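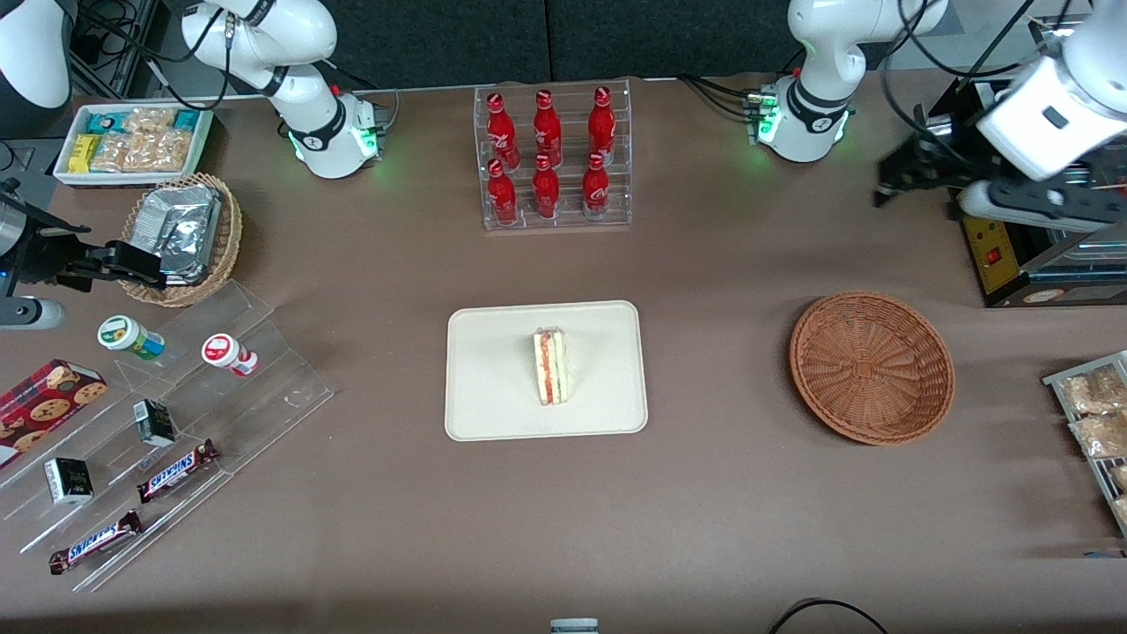 Chapter 3
Setting Out a Refreshment Table

A refreshment table is often the first thing a guest sees on arrival and the last thing the host prepares. This chapter deals with small tables of packaged food and drink, of the sort provided at meetings, open days and training courses. Hot food and full table service are treated later in the book.

Packaged snacks are simple to store and safe to leave at room temperature, but they come in awkward shapes. Bars slide, bags of crackers fall over, and foil packets spread across a surface as soon as several people have reached for them. The usual remedy is to give each kind of item its own container. A flat tray with a low rim suits bars and clear bags, which can then be read from above. A round wicker basket holds foil packets well. Small cylinders and boxes are easily lost among larger goods and are better raised on a tiered stand, where the labels face the guest. A clear acrylic stand has the further advantage of not hiding whatever is placed behind it.

The colour of the tabletop also deserves thought. A plain brown or taupe surface shows up white trays and bright wrappers and does not need a cloth.

The chapter follows one worked case throughout. Seren Powell has been asked to provide refreshments for a morning course at the Petersen training centre, to be attended by 17 people. She has a single table and stock for 20. Her colleague Seung-woo Kwak will refill the containers during the break. Their plan is given in full in Section 3.2, together with the changes they made to it after the first course in January.

By the end of the chapter, students should be able to choose a suitable container for a given item, draw a simple table plan, and place goods so that guests may serve themselves from one side without reaching across one another. They should also be able to write a refill list that another person can follow.

Key terms: tray, basket, tiered stand, table plan, serving side, refill list.

Before reading further, students should draw from memory a refreshment table they have used recently. They should mark where each item stood and where people had to wait. The drawing will be needed for the exercise at the end of Section 3.1.

Related chapters
Chapter 2: Buying and Storing Dry Goods
Chapter 4: Cold Drinks and Cups
Chapter 5: Clearing and Waste
Case study: The Fernora Open Day
Case study: Stock Control at Purkora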